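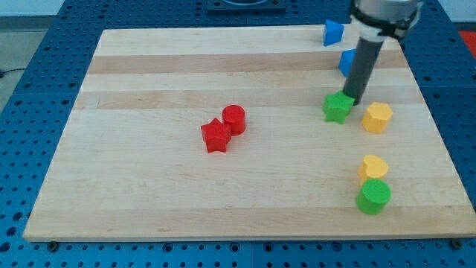

Kemero Legesätze, README

Hallo und schön, dass du reinschaust! Kemero ist meine Sammlung von deutschen Sätzen über bunte Formsteine auf einem Brett. Also Sachen wie "Schieb den roten Stern links neben das gelbe Herz" oder "Der grüne Zylinder soll ganz nach vorn". Klingt erst mal nach wenig, aber ich habe mich daran ziemlich festgebissen, und inzwischen sind es 3366 Sätze. Stand der Liste ist der 21. April 2019.

Angefangen hat das Ganze mit einem Streit am Küchentisch darüber, was "hinter" heißt. Wenn das gelbe Herz hinter dem grünen Zylinder steht, ist es dann weiter weg von mir, oder hat der Zylinder eine eigene Rückseite? Bei einem Stuhl ist das klar, bei einem Zylinder wird es schnell albern. Ich fing an, mir Sätze aufzuschreiben, erst auf Zetteln, dann in einer Tabelle, und jetzt eben hier.

Was liegt im Ordner

saetze.txt: die komplette Liste, ein Satz pro Zeile, UTF-8, Umlaute sind echte Umlaute (bitte nicht in ae und oe umwandeln, ich merke das!)
woerter.txt: alle Lagewörter mit kurzen Notizen von mir
aufbauten/: 29 kleine Textdateien, jede beschreibt einen Startaufbau
strittig.txt: alles, wobei ich mir selbst nicht einig bin
alt_vallejo/: die erste Fassung der Liste, hieß damals noch Vallejo, liegt nur aus Nostalgie herum

Die Steine

Vier Farben: Rot, Grün, Gelb und Blau. An Formen kommen vor allem Stern, Herz, Zylinder, Dreieck und Sechseck vor. Wichtig ist, dass sich Farben und Formen überschneiden. Einen Stern gibt es in Rot und in Grün, einen Zylinder ebenso, und deshalb reicht "nimm den Stern" nicht aus. Genau solche Sätze sind aber auch drin, mit einem Fragezeichen am Zeilenende, weil Leute eben so reden.

Das Dreieck ist streng genommen ein Prisma und das Sechseck auch. Ich weiß, ich weiß. In der Liste heißt es trotzdem fast überall Dreieck und Sechseck, denn kein Mensch sagt beim Spielen "reich mir mal das sechsseitige Prisma". Beim Zylinder ist es umgekehrt, da schwanke ich zwischen Zylinder, Walze und Rolle. Kreis habe ich nach langem Zögern gestrichen, steht aber noch in strittig.txt.

Das Brett

Ich gehe von einem hellen Holzbrett mit quer laufender Maserung aus. Die Streifen sind praktischer, als man denkt! Man kann sagen "schieb ihn am Streifen entlang" und alle wissen sofort, welche Richtung gemeint ist. Davon gibt es ein paar Sätze, und es sind meine liebsten. Wenn dein Brett einfarbig ist, lass sie einfach weg, sie haben das Wort "Streifen" oder "Maserung" drin und sind schnell rausgesucht.

Vorn ist immer die Kante, an der die sprechende Person sitzt. Links und rechts ebenfalls von dort aus. Wer gegenüber sitzt, muss umdenken, und wer an der kurzen Seite sitzt, hat Pech.

Lagewörter

In woerter.txt stehen 9 Stück: links, rechts, vor, hinter, neben, zwischen, an, bei und Mitte. Die letzten drei machen Ärger. "An" benutze ich nur, wenn sich zwei Steine berühren, also der rote Stern am roten Zylinder, Kante an Rundung. "Bei" heißt nah dran, aber wie nah, habe ich nie festgelegt. Und Mitte ist schlimm: Brettmitte oder Mitte zwischen den anderen Steinen? Im Zweifel meine ich das Brett, nur habe ich mich in den frühen Sätzen nicht daran gehalten.

Schräge Lagen ("rechts hinten", "ein bisschen links vor") stehen zusammengesetzt in der Liste und bekommen keinen eigenen Eintrag.

So sieht ein Stück aus

Stell das blaue Dreieck nach hinten an den Rand.
Der grüne Stern soll neben dem gelben Sechseck bleiben.
Zieh das Herz ein Stück vom grünen Zylinder weg.
Mach die beiden roten auseinander.
Nimm den Stern?
Alles Gelbe bitte nach links, den Rest nicht anfassen.
Schieb den roten Zylinder am Streifen entlang, bis er ganz rechts liegt.

Der vorletzte ist gemein, weil man beim Schieben gern etwas anderes mitnimmt. Lass zum Ausprobieren lieber etwas Platz zwischen den Steinen.

Was nicht drin ist

Stapeln fehlt komplett. "Auf" kommt nur als "auf das Brett" vor. Ich hatte mal eine Handvoll Turmsätze, aber ein Herz auf einem Stern hält meine Geduld nicht aus. Größen fehlen auch, kein großer Stern, kein kleiner Stern. Dialekt ist bis auf ein paar Ausrutscher draußen, wobei mir ein "Schieb des mal nüber" durchgegangen ist, das bleibt jetzt.

Bekannte Macken

7 Sätze stehen doppelt in der Liste, die Zeilennummern sind in strittig.txt vermerkt. Ich lasse sie stehen, sonst verrutschen mir alle Verweise aus den Aufbauten. In aufbauten/ sind links und rechts an einer Stelle vertauscht, bei der Datei peturel.txt, da saß ich beim Abschreiben auf der falschen Seite. Wird in der nächsten Fassung korrigiert, die hoffentlich im August kommt.

Mitmachen

Gern! Schick mir neue Sätze als einfache Textdatei, so wie du sie wirklich sagen würdest, auch mit "äh" und halbem Verb. Bitte schreib dazu, auf welcher Seite vom Brett du gesessen hast. Korrekturen an bestehenden Sätzen nehme ich nur bei echten Tippfehlern, krumme Grammatik bleibt krumm.

Benutzen darfst du alles frei, auch verändert. Wenn du Kemero irgendwo erwähnst, freue ich mich, und falls du eine gute Regel für "bei" gefunden hast, schreib mir die bitte zuerst.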